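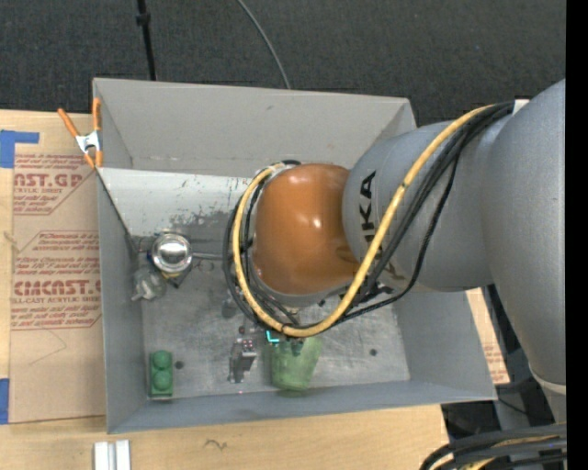
Bras KUKA au-dessus du bac gris.

Cahier d'atelier, mars. Ronflette sur le circuit casques, suite

Repris le problème là où Revathi l'avait laissé. Rappel pour ceux qui n'ont pas suivi : ronflement dans les casques de la cabine, sur les deux départs de gauche, dès que le préampli Jurnden est allumé. Rien dans les enceintes de la régie, rien sur les pistes enregistrées. Hanne l'a entendu la première pendant les prises de violoncelle et pensait que ça venait de son casque. Elle en a changé, pareil.

Ce qui était déjà exclu dans les notes de Revathi : les casques, les rallonges de casque, le câble multipaire (testé à l'ohmmètre, toutes paires, pas de court-circuit à la masse), l'alimentation du distributeur. Elle a aussi essayé de brancher le distributeur sur la même multiprise que la console. Légère amélioration, mais il en reste.

Matin. J'ai tout débranché à l'arrière du distributeur et remis les câbles un par un, volume des casques au maximum, sans signal. Silence avec le départ 1 seul. Silence avec le départ 2 seul. Les deux ensemble : ronflement. Donc ce n'est pas un câble mauvais, c'est une boucle. J'aurais dû commencer par là, j'ai perdu une bonne heure sur les embases.

Le chemin de la boucle, tel que je le comprends : le départ 1 vient de la console, le départ 2 vient directement de la sortie ligne du Jurnden (modif faite à l'époque où Ainhoa voulait s'entendre sans passer par la carte son). Les deux blindages se rejoignent sur le châssis du distributeur. Le Jurnden est branché dans le rack du fond, sur l'autre ligne électrique. La terre fait tout le tour de la pièce.

Vérification : rallonge secteur tirée depuis la prise de la régie jusqu'au rack, Jurnden dessus. Le ronflement baisse beaucoup et ne disparaît pas tout à fait. On entend encore un petit grésillement plus haut dans le spectre, plutôt du genre gradateur. Noté pour plus tard.

Mahsa est passée et a demandé pourquoi je ne coupais pas la terre de l'appareil. Non. On ne coupe pas la terre de sécurité, ni pour un essai ni pour dix minutes. J'ai retrouvé dans le tiroir des adaptateurs une fiche sans broche de terre, je l'ai jetée.

Solution retenue : ouvrir le blindage côté réception sur le départ 2, avec un condensateur de 47 nF entre le blindage et le châssis pour garder la protection en haute fréquence. La liaison est symétrique, le signal n'a pas besoin du blindage pour passer. Soudé dans la fiche, gaine thermo sur les pattes du condensateur. La place est juste, il faut coucher le composant contre la broche 1 et plier court.

Résultat au casque : ronflement disparu, avec le Jurnden revenu sur sa prise d'origine. Le grésillement est toujours là, plus faible.

J'ai marqué le câble avec deux tours de ruban rouge à l'extrémité modifiée. NE PAS L'UTILISER COMME CÂBLE MICRO. Il laisserait passer l'alimentation fantôme n'importe comment et on chercherait la panne pendant une semaine. Revathi, si tu refais les étiquettes, mets-le en toutes lettres.

Pause. Commande chez Karnwood passée par Elvia : fiches XLR mâles et femelles, gaine, soudure. Ils n'avaient plus le condensateur en stock dans le petit boîtier, j'ai dit de prendre l'autre. Si ça n'entre pas dans la fiche on le mettra dans le distributeur, il y a de la place à côté de l'embase.

Après-midi. Grésillement. Éteint les lampes de la cabine une à une. C'est la lampe du pupitre, celle avec la molette. À fond ou éteinte, plus rien. À mi-course, c'est le pire. Le fil de la lampe longe le multipaire sur toute la plinthe, attaché avec les mêmes colliers. Coupé les colliers, déplacé le fil de l'autre côté de la porte. C'est mieux. Il faudrait surtout remplacer la lampe. Hanne tient à celle-là pour lire ses partitions, on lui en trouvera une sans variateur de la même hauteur.

Mesures faites avec Travemus sur le portable, entrée réglée comme dans la fiche de la dernière fois, départ de gauche chargé par un casque :
avant la modif, raie du secteur bien visible avec ses harmoniques
après la modif, raie du secteur descendue de quelque 60 dB, harmoniques dans le bruit
lampe à mi-course, fil déplacé : une série de petites raies serrées, audibles seulement volume à fond

Je me méfie un peu du premier relevé, l'entrée était peut-être légèrement saturée. Le sens du résultat ne change pas, la valeur exacte oui. À refaire proprement si quelqu'un a besoin du chiffre. Les captures sont dans le dossier Gilbert, sous-dossier casques.

Autre chose trouvée en passant. L'embase 7 du panneau de cabine a la broche 2 et la broche 3 inversées. Ça doit dater du remplacement du panneau. Sur un micro seul on ne s'en rend pas compte, sur un couple c'est autre chose. Ainhoa se plaignait d'un grave maigre sur le piano et on a déplacé les micros pendant tout un après-midi en accusant la pièce. Je ne peux pas prouver que c'était ça, mais la feuille de session indique bien l'embase 7 pour le micro des graves. Ressoudée dans le bon ordre. Test de polarité correct sur toutes les autres embases du panneau.

Conséquence pour les anciennes sessions : toute piste passée par l'embase 7 est à inverser au mixage. Elvia garde les feuilles de session, lui demander la liste avant de rouvrir le projet de piano. Ne pas inverser deux fois, Ainhoa l'a peut-être déjà fait à l'oreille sur certains morceaux.

Le potentiomètre du casque 5 crachote. Bombe contact, quelques allers-retours, ça revient au bout d'un moment. À changer. Je n'ai pas noté la valeur, elle est imprimée dessous et il faut démonter la façade pour la lire.

Essai réel en fin de journée avec Hanne, violoncelle, prise d'une demi-page. Elle n'entend plus rien dans les silences. Elle trouve en revanche que son casque est moins fort qu'avant. Normal à mon avis, j'avais remis tous les volumes à zéro pour les tests et les repères au crayon sur la façade ont été effacés par le chiffon. On a refait son réglage à l'oreille. Mahsa propose des repères à la peinture, je préfère attendre d'avoir changé le potentiomètre.

Écouté aussi le départ de droite, par acquit de conscience, avec le Jurnden allumé et la lampe à mi-course. Rien. Il ne passe pas par la plinthe.

Reste à faire
- deuxième câble modifié, de rechange, même ruban rouge (moi, quand la commande arrive)
- lampe de pupitre sans variateur (Mahsa)
- potentiomètre du casque 5 (Revathi ou moi)
- liste des sessions passées par l'embase 7 (Elvia)
- refaire le schéma de câblage de la cabine, celui qui est scotché dans le rack montre encore l'ancien panneau
- mesurer le bruit du Jurnden seul, entrée court-circuitée, pour avoir une référence

Question ouverte : est-ce qu'on garde le départ direct du Jurnden vers les casques ? Ainhoa s'en servait pour éviter la latence. Depuis qu'on a baissé la taille du tampon, plus personne ne l'a demandé. Si on le supprime, la boucle n'existe plus et le câble spécial non plus. Voir avec elle à son retour.

Rallonge secteur rangée, fer éteint, distributeur refermé avec trois vis, la quatrième est foirée.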